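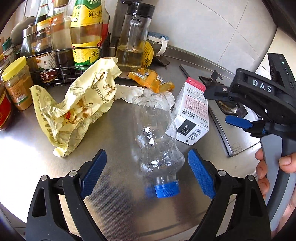 We're opening Trudurora to charter guests and crews at Bendness Marina this August, and I'm so pleased to be able to write that down at last! Trudurora is a provisioning service for chartered yachts, which means you tell us what you'd like to eat and drink, the skipper or the chef sees the same list you do, and the whole lot is on the pontoon when you step aboard. I've spent a good part of my life on boats ordering too much of one thing and running out of another. Water is the worst of it. Take a clear plastic bottle with a blue screw cap, lying empty on a stainless-steel counter like the one in the photo, multiply it by a family of six and a hot week, and you've got a locker full of crinkly plastic by Thursday with nowhere to put it ashore. So the first question on our form is how you want your water, and the first thing we set up was a big refillable tank you can borrow for the trip.

My name's Farah Hartono and I started the company with Dimas Osman, who I met when we were both crewing on the same 23-metre motor yacht. He cooked and I did everything else (badly, in the first season). We used to get guest preference sheets as a scan of a fax of a form, and one of them said "no fish" on page two and "loves sea bass" on page five. Dimas still has it pinned up over his desk.

**How it works**

You book your yacht in the usual way, through whichever broker you like. The broker sends you a link, you fill in your list on your phone, and you can keep changing it until noon two days before you board. The chef can leave notes against anything – "can't get this in Bendness, would the other one do?" – and you answer there and then, so there's no chain of emails going through three offices. Prices show as you go along. When you've finished, you pay for what's on the list plus our delivery fee, and anything sealed that you bring back gets refunded.

Crews asked us for a few things we hadn't thought of. The galley list now comes sorted by where it's stowed: fridge, freezer, dry locker, deck box. You can also copy a list from an earlier trip, and there's a box for allergies that has to be filled in before you can get any further, even if the answer is "none".

We ran a trial over the spring with 5 yachts and their regular guests, and between them they placed 315 orders, from a full week's shopping for ten down to a single bag of limes. All but a handful went out on time. The ones that didn't were mostly down to a delivery van that wouldn't start, and we've got a different van now.

**Who we're working with**

The cold store and the packing room belong to Ostermann, the ship's chandler on the north quay, and they've been very patient with us. The booking side was built by Indemel, a small software firm up the hill, where Wulan Kusuma looked after the project and talked me out of at least three bad ideas.

"I'd been keeping my orders in a notebook that got wet about once a month," said Ilham Chong, chef on one of the trial yachts. "Now I can see on Monday what people want on Saturday, and I can plan my menus on the way back in. I'd like a better choice of cheese, and I've told Farah so."

(He has, and we're working on the cheese.)

Kurniawati Wuisan, who manages charters for two of the owners in the trial, told us: "My guests would ring me about oat milk at ten at night. I don't mind oat milk, but I do like my evenings. They sort it out with the crew themselves now and I get a copy."

**What comes next**

For this season we're sticking to Bendness and the anchorages within an hour of it, because I'd sooner do one harbour properly. There are 306 products on the list at launch, including fruit and veg from growers nearby, and Dimas is adding more each week. Bareboat charterers are welcome too. You don't need a crew to use us, though you will have to carry your own boxes down the companionway.

Brokers can sign up free of charge and it takes a few minutes. If you'd like to see how it all looks, we're holding an open morning at the Ostermann packing room on Tuesday from 9.30, with coffee and far too many pastries. Press are very welcome, and so are crews who just want breakfast.

**Contact**

Farah Hartono, Trudurora, Bendness Marina. Ask for me at the marina office or leave a note at the Ostermann counter and I'll ring you back the same day. Photos of the packing room and a sample order form can be had on request.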